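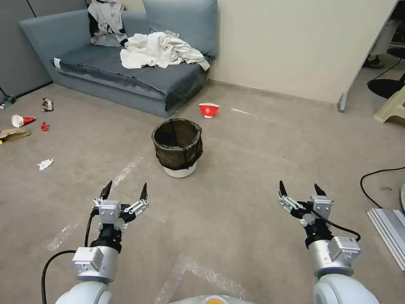

**Tidying the sitting corner before guests come**

I do this work in the same order each time, and it takes me 20 minutes if I don't stop to read old mail.

First the basket. I put it in the middle of the floor, with a fresh bag already inside, so I can reach it from every side. Fold the edge of the bag well over the rim — a hand's width is good — and press out the air between the bag and the basket with your arm. If the bag is too wide, gather the extra part on one side and make a small knot. I keep three or four spare bags flat at the bottom, under the one in use.

Then everything that is trash goes in: paper cups, receipts, wrappers. Look at the floor in front of the sofa before you look on the table. A cup that lies on its side often has a little coffee left, and a carpet drinks it quickly. Pick it up by the rim and keep it level.

After this, the cloth. Clothes over the back of the sofa and sheets in a heap on the seat make a room look much worse than it is. I do not fold anything at this moment. I carry the whole pile to the bed, close the door, and come back.

**Sofa cover**

- Pull the cover from the back first, then the seat, then the front edge.
- Push the extra fabric deep in the gap behind the seat. A wooden spoon is good for this.
- Wash at a low temperature and put it back when it is a little damp. My cover from Halliday became smaller after one hot wash and I had to buy another one in November.

**Carpet**

For a fresh coffee stain, press with a dry white cloth and do not rub. Then use cold water with a few drops of dish soap, wait 15 minutes, and press again. Old stains I leave to the Altley powder, with the window open.

Vacuum last, in the direction of the door. On a light beige carpet you will see the lines from the vacuum — some people like them, I walk over mine with socks.

Empty the basket the same evening if there was any food in it.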